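Public libraries have spent a decade defending their opening hours, and in doing so have neglected a plainer question: whether people can borrow something without first proving where they live. The Leemans branch still asks for two documents. In September it turned away 13 applicants who could produce only one.

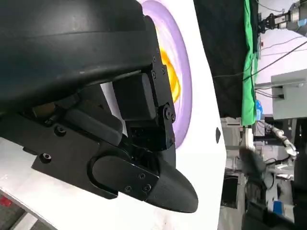
*Bracket and pivot bolt, close up.*

The rule has its defenders. Tineke Prins, who wrote the current lending policy, holds that a proof of address protects the collection. Her concern is a fair one, and losses must be paid for from somewhere. Yet the branch lent to 518 households last year and wrote off eight books. A safeguard should bear some relation to the harm it prevents.

The burden falls mainly on new arrivals, young adults in shared housing, and older residents whose bills are in a relative's name. These residents pay for the library through their taxes and rents — they are simply unable to show it on paper.

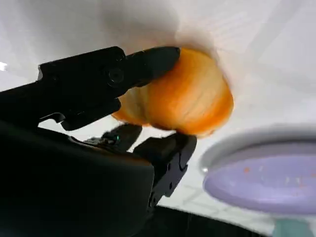 *A rounded orange object in the gripper.*

The Brurasa branch has adopted a limited card, which allows two loans at a time on the strength of a name and a signature. Full borrowing follows once the first items are returned. Leemans should adopt the same card before the winter reading program opens, and should write to each applicant it refused. The cost would be small, and the forms already exist.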